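Moving Into Ollura: Questions We Hear From Future Residents

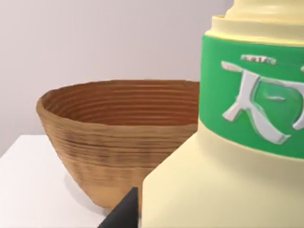
Issue 28

We're getting close at Ollura and the mailbox is full! We've pulled together the questions that come up most from people on the interest list and from neighbors on McGrath Street. If yours isn't covered, write to the leasing office and we'll try to get it into the next issue.

How many apartments are there?
There are 99 in two buildings, joined by a covered walkway on the second floor. The east building has mostly studios and one-bedrooms. The west building has the two- and three-bedrooms, and it's the one next to the playground.

Who is building it?
Wallar is the developer and will stay on as owner. Esteo will manage the property day to day, so once you move in, Esteo is who you call about repairs, keys and rent.

Is this new construction or a renovation?
Both! The west building is the old McGrath shoe warehouse, and we kept the brick walls and the tall windows on the street side. The east building is brand new. Apartments in the two have the same appliances and the same heating system, but ceilings in the warehouse are higher and a few of the floor plans are a little odd (we love them – come see 2C).

Are the apartments income-restricted?
Most are. Each restricted apartment has a limit based on the area median income and the number of people in your household. There are 20 apartments with no income limit, all of them in the east building. The rent sheet at the leasing office shows which is which.

What counts as income?
Wages, tips, Social Security, pensions, child support you receive, and regular help from family. Self-employed applicants should bring their last two tax returns. Please count everyone in the household who is 18 or older.

Can I apply with a housing voucher?
Yes, and please do. Tell us on the application which agency issued it so that we can get the inspection paperwork moving early.

When can I move in?
The east building opens first, in May. The west building follows when the elevator has passed inspection, and we'll mail a notice to everyone on the list as soon as we have a month for it.

How will apartments be assigned?
By lottery. It makes no difference if you apply on the first morning or the last, as long as the form reaches us before 5 p.m. on closing day. Send only one application per household, please – duplicates slow things down for everyone.

Are pets okay?
Cats and dogs, up to two per apartment. There's a fenced dog run behind the west building with its own water tap, and we're so happy it survived the final budget.

Is there parking?
Some. The lot behind the east building is first come, first served, with accessible spaces by both entrances. Bike storage is indoors and free, and the bus stops right at the corner.

What's going in on the ground floor?
A 2,000-square-foot community room with a full kitchen. Residents can book it for birthdays, classes, band practice (until 9 p.m.) or whatever else you come up with. The sign-up sheet will be at the front desk.

Can I see an apartment before I apply?
Yes! The model one-bedroom is open weekdays from noon to 6 p.m. Use the McGrath Street door and ring for the leasing office.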